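Seeing the Karka cast in Curneck — where do people go?

Posted in: Local life, Film and TV

Marta Vasylenko
My sister is coming to stay in September and she is a big fan of Karka. I know they film the outdoor parts in Curneck and that the cast are often seen in town when they're working. I've lived here two years and have never seen any of them, so I'm no help to her. Is there a café or restaurant where they tend to go? We don't want to follow anyone about or hang around outside a hotel. We'd just like to have lunch somewhere with a fair chance. Also, is it all right to ask for a photo, or is that frowned on? We'd have the car but would rather use the bus if parking is difficult.

harbourside_k
Luvo, on the corner by the old bank. It's been the main place since the first series. The crew get their coffees there from half past seven in the morning and the cast sometimes come in at lunch, usually in big coats over their costumes. Sit at the back by the kitchen door, as the front tables are kept for bookings. The soup is good and the sandwiches are dear for what you get.

Vergara is where they go in the evening. I've been four times and seen someone from the show once, the man who plays the ferry captain. He was with his family, so we left him alone. You need to book and they take a deposit. My last bill there for two was £95 with one bottle of wine, so I wouldn't go only for the chance of seeing someone.

On photos, wait until they've finished eating and ask once. Most say yes. The staff at Luvo will ask you to stop if you film across the room, and they are quite right to.

Take the 128 bus. It stops outside the library and runs until about eleven at night. The car park behind Luvo is closed to the public whenever the film lorries are in.

Edit: somebody has messaged me to say Luvo now shuts at four. Check before you go.

tobyw
never seen anyone at luvo and i work over the road. saw two of them in the chip shop though

pennyroyal
The answer about Luvo is mostly right but it depends on the schedule. Some of the September filming last year was out at the quarry, and when they're up there they eat on site and you won't see a soul in town. Look for the yellow arrow signs on the main road. If they point towards the harbour, go to Luvo. If they point up the hill, have your lunch wherever you like.

There is also the open evening at the town hall, usually towards the end of the shoot. Last time it was 385 tickets and they went the same morning. Two or three of the cast sit on the stage and answer questions, then sign things at a table by the door. Your sister would get a proper photo there — and you wouldn't be bothering anyone over their dinner. Tickets are sold from the library desk, in person only. Ask them to put you on the list for the date.
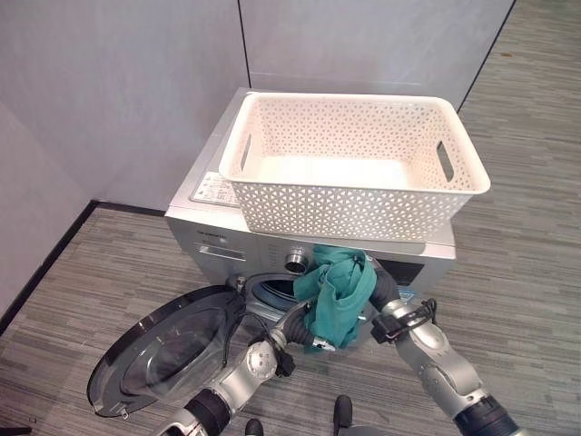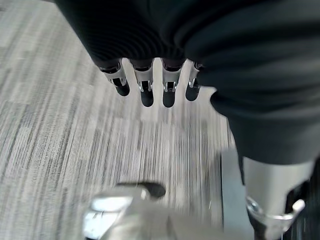
First, washing machine and basket; second, metal fingers and dark fabric.

Marta Vasylenko
Thanks all. I'll go in to the library this week and ask about the list. We'll try Luvo for lunch either way, and the chip shop if it's shut.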